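Talk notes: Building with bricks at one shared table
Prolomholm, Thu 18 March, small hall. Slot is 20 minutes with questions.

Opening (2 min)
Say good morning, wait until the door is closed. Thank the Joltcombe library for the invitation. Say that I will speak slowly and that people may stop me if a word is not clear.
First question to the room: who has toy bricks at home that are in a box and not used for one year or longer? Wait for hands.

Where our bricks come from (3 min)
We began in July with one donated box. At the last sorting we had 1,527 bricks, and 343 of them are yellow. I do not know why so many yellow. People usually laugh here, give them time.
Mention that Mollah, our second group, works with a smaller box and is doing well with it.

The table (4 min)
Main point of this part: the table matters more than the number of bricks. We tried the floor in the first weeks. Adults did not want to sit down there and the small pieces went under the heaters.
Now we use a table where a person can stand and lean over. White top, so a piece that falls off the board is easy to find.
On the table we put a board covered with felt. The felt makes less noise when a tower falls, and in a shared building this is important. On the felt we put a baseplate for those who want a firm start. Not everybody wants it. Some people build directly on the felt and this is allowed.
Do not forget to pass the felt sample around. Start from the left side.

The tower task (5 min)
Explain the rules as we give them:
Each person takes 10 bricks without looking for color.
Build up, one column.
When the column stands alone, take your hands away and leave it.
The next person may not move it, but may build beside it.
Say that the second and third towers are usually better than the first, because people look at what their neighbor did. I have seen this in Joltcombe and also in Prirkdale.

Next slide. Let them look before I speak.
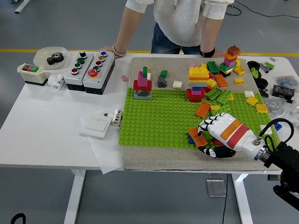

Slide 9. Towers on the felt board, green LEGO baseplate in front.

Point to the center tower first: red at the base, yellow sloped piece on top. Then the one at the upper right with the brown piece like a roof. Ask the room which one they would like to continue, and how.
Say something about the loose bricks between the towers. We do not clean them away during the task. If the board is too tidy, people become careful and build less.

Putting away (3 min)
We sort by color only, into flat boxes. Sorting by size was tried at Mollah and took longer than the building. The last five minutes of every meeting are for this, with everybody.
Check the table top also, not only the board. Small pieces like to stay there.

Questions (3 min)
Likely ones: the cost of felt, how to wash bricks, how many people at one table. For the last one my answer is four.
If there is time, tell about the Prirkdale bridge. If not, leave it. Sign-up sheet is on the chair next to the door.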